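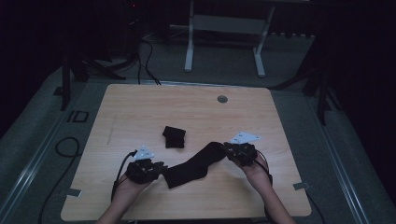 A conservação do vestuário de malha em contexto doméstico

Retomo neste espaço um tema que deixei em aberto no mês de maio: o cuidado das peças pequenas de malha, aquelas que raramente merecem instruções próprias e que, por isso, se perdem mais cedo. Refiro-me a meias, luvas, golas e gorros. Durante os anos em que prestei serviço no arquivo têxtil de Villanueva, verifiquei que os casacos e os vestidos chegavam em estado razoável, ao passo que os acessórios apareciam deformados, feltrados ou com o elástico desfeito.

A lavagem é o ponto em que se comete o maior número de erros. A lã deve ser lavada em água fria, com detergente neutro, e nunca torcida. Amparo Grajales, com quem partilhei a bancada em Villanueva, recomendava que a peça não permanecesse de molho mais de 5 minutos, e mantenho essa regra em casa. O algodão admite maior tolerância, embora as cores escuras devam ser viradas do avesso.

Quanto à secagem, a posição horizontal é a única aceitável para a malha de lã. O estendal vertical alonga os punhos, e o dano não se corrige com facilidade. Uma toalha limpa, estendida sobre uma superfície plana e afastada do aquecedor, é suficiente.

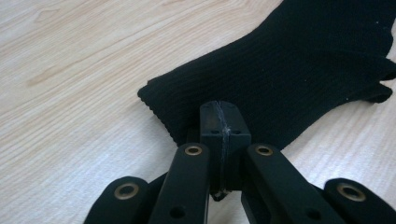 Sobre a arrumação, subsistem opiniões divergentes. O hábito de enrolar as meias em bola, virando o cano de uma sobre a outra, é prático, mas sujeita o elástico a uma tensão permanente. Prefiro dobrá-las em três e guardá-las ao alto, numa gaveta forrada. As luvas devem ficar estendidas, com os punhos alinhados e sem qualquer peso por cima.

Yhon Chávez escreveu-me na semana passada a discordar deste último ponto. Entende que, numa habitação pequena, a gaveta exclusiva para acessórios é um luxo, e sugere caixas de cartão sem ácido. A observação é pertinente. Utilizei caixas dessa natureza durante 2 invernos, no apartamento de Urnar, sem registar danos. Convém apenas verificar a humidade do armário antes de as fechar.

No que respeita à traça, reitero o que já aqui ficou dito: a alfazema perfuma, mas não substitui a limpeza. Toda a peça deve ser lavada antes de ser guardada para a estação seguinte, ainda que tenha sido usada uma só vez. As gavetas devem ser aspiradas, com particular atenção aos cantos.

Na próxima publicação tratarei do remendo de calcanhares, com indicação das agulhas e dos fios adequados a cada espessura.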